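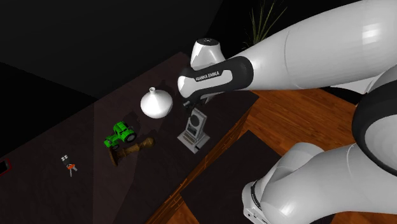

Ellden Ward Party Office – Field Organizers Wanted

We need field organizers for the council primary. Start now if you can, end of February latest. Four posts, Aston and Ellden wards, maybe a fifth if the money comes through.

The work – knocking doors, calling members, getting delegates to the ward meetings and home again. Some data entry in the evenings. Last primary was decided by 93 votes so every street counts. Target is 2000 doors per organizer before the vote.

Pay is 1675 a month plus 600 for travel, paid at the end of the month. No bonus for results, please dont ask.

You should be a registered party member, or willing to join before you start. Able to walk a lot. Polite with people who are angry about the last chairman. Own phone. A car helps in Aston, not needed in Ellden. Prior campaign work good but not required.

Not open to anyone holding elected office or standing as a delegate. If you worked for either side in the chairmanship dispute, say so in your letter – it wont rule you out.

To apply: one page letter and the names of two refrences, handed in at the Sura Road office before 4 p.m. Interviews same week. We only call people we want to see.

Recent
Aston ward congress moved to bigger hall
Ebihara campaign opens second office
Delegate list: how to check your name
Membership cards ready for pickup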